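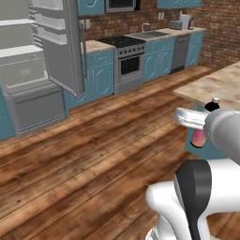
R. Dhillon
Home automation tinkerer and blogger

Posted 2024-03-26

So I finally caved and paid for the Tenberg kitchen pack, the add-on scene set for the Fledus home robot simulator. I'd been putting it off since November - the free starter room was fine for driving a robot in circles, and I kept telling myself that was all I needed. Then I tried to teach mine to put groceries away and, well, there was nowhere to put them!

The pack is $138 for a single seat, which made me wince a little. You get 9 kitchens, and the one I keep going back to is the brick one with the teal cabinets. I'd take that kitchen in real life, arched doors and all (my own has beige everything and a drawer that sticks). The wood floor is lovely too, with darker streaks and worn patches in the planks, so it looks like people have been walking on it for years.

My first proper job for it was the drinks run. Robot has a bottle in the gripper, fridge door is open, and the bottle needs to end up on a shelf. Sounds easy, right? I spent two evenings on it. The island is the thing to watch, because my robot likes to swing its arm wide when it turns, and in a tight kitchen that's asking for a bump. I ended up backing it off a bit before every turn and that sorted most of it.

I do love that the fridge comes with the insides done, shelves and bins and even the ledges on the door. The cheaper Fleltalberg set I tried last year just gave you a big white box that opened, so there wasn't much to practice on.

Gripes, then. Loading takes 5 minutes on my old laptop, every single time, and the manual has 2 pages on lighting and one short paragraph on changing how stiff the doors are. I wanted it the other way around! I also couldn't find a way to swap the cabinet color without redoing the whole room.

Would I buy it again? Yeah, I think so, if you're past the driving-around stage and want your robot to handle stuff. If you're brand new, stick with the starter room for a while and save your money. I'm going to try the dishwasher next, and I'll post the settings once I have a set I'm happy with.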